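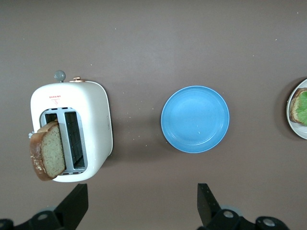

Bendavbridge Shared Workshop forum > Builds > Sandwich bench, two arms

tetell_b
I promised an update on the sandwich build. The bench is now set with toaster, plates, lettuce and a sauce bottle. My question is about the grip width for toast. At present I open the fingers fully before every approach. It is safe but slow, and I would like to hear how others do it.

gough510
Too wide, in my opinion. Fully open, you will hit the next plate sooner or later. Open to the thickness of the slice plus a little.

tetell_b
I tried this in April with soft bread and crushed one slice after another. For the bottle I also stay wide:
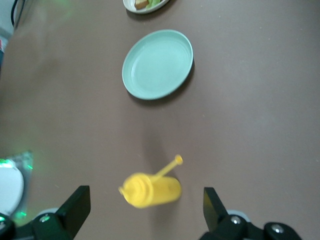

Wrist camera over the yellow bottle, fingers open on both sides

Sólveig S.
I don't agree with gough510. A bottle on its side can roll, so wide is right there. Toast is a different case. Can you post a view of the whole bench? From the wrist I can't judge how close the arms come to each other.

tetell_b
Yes, of course.
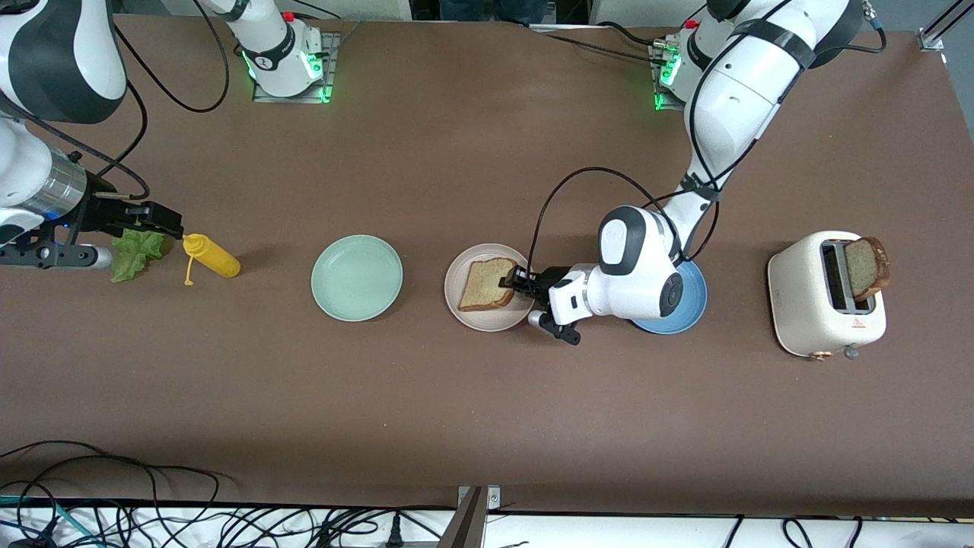

Both arms at the bench: lettuce in one gripper, the other at the toast

Sólveig S.
Thank you. I would move the toaster further from the blue plate - the wrist joint is right above that plate. And please tie up the cables along the near edge.

gough510
Cables, agreed. I still say narrow for toast. Try 30 runs each way and write down the broken slices.

tetell_b
Fair. I will buy bread.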